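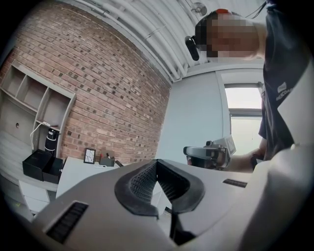
Clirkeck Library to Stay Open Later Starting in January

27 December 2018

The Clirkeck public library will add evening hours after the New Year, staying open until 9 p.m. on weeknights. The town approved the change after a survey in July drew 142 replies, most of them from people who work during the day.

The reading room on Flurgate Street seats 60 and is often full by late afternoon — students take most of the tables once school lets out. Nearly 200 new books will also go on the shelves, many of them large print.

Parking behind the building is free after 5 p.m.
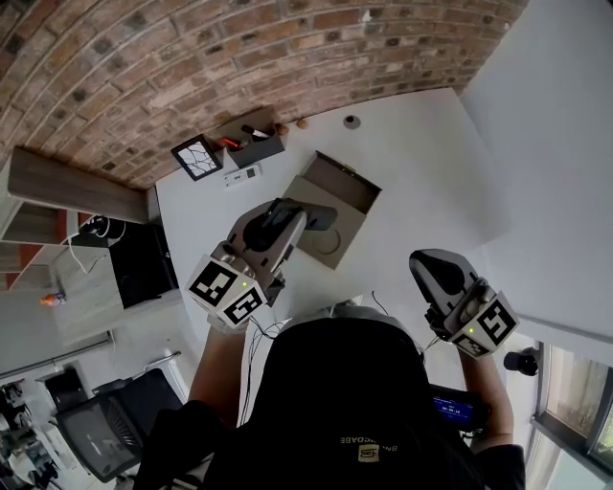 Holiday Hours

The library is closed January 1 and opens the next morning at 10. The book drop stays open, and no late fees will be charged for items due over the break.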